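Search this site
Enter keyword
Go

Lurnby Allotment Association
Minutes of the November meeting

Held in the reading room at Plarkero Hall, 7.30 pm. Present: 19 members. Apologies were received from two plot holders on the lower site.

1. Minutes of the last meeting
Agreed and signed, with one correction. The skip was ordered for the Barroso Lane gate and not the top gate.

2. Water
The supply will be turned off at the end of the month and back on in March. Members were asked to leave all taps open once it is off. The trough by plot 8 is still leaking at the joint. A new fitting has been bought and will be put in before the frosts.

3. Rents
It was proposed that the rent for a full plot go up to £35 a year, with half plots at £19. There was some discussion about whether half plots were paying too much for their size. The proposal was put to the vote and carried.
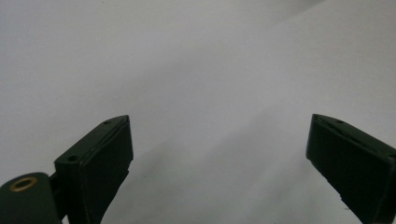

4. Waiting list
There are 30 names on the list. Two plots on the lower site have not been worked since spring and letters have gone out. If no reply comes by the new year they will be offered as half plots.

5. Hedge
The Hadora Road hedge is over the pavement again. The council has written. A working morning will be held in February, before the birds start nesting. Bring loppers and gloves.

6. Any other business
A member asked if bonfires could be allowed on weekday evenings. It was agreed to keep to the present rule. The seed order closes at the end of January.

The meeting closed at 8.50 pm.

Related items
Plot rules and tenancy form
Minutes of the September meeting
Seed order list
Map of the Lurnby sites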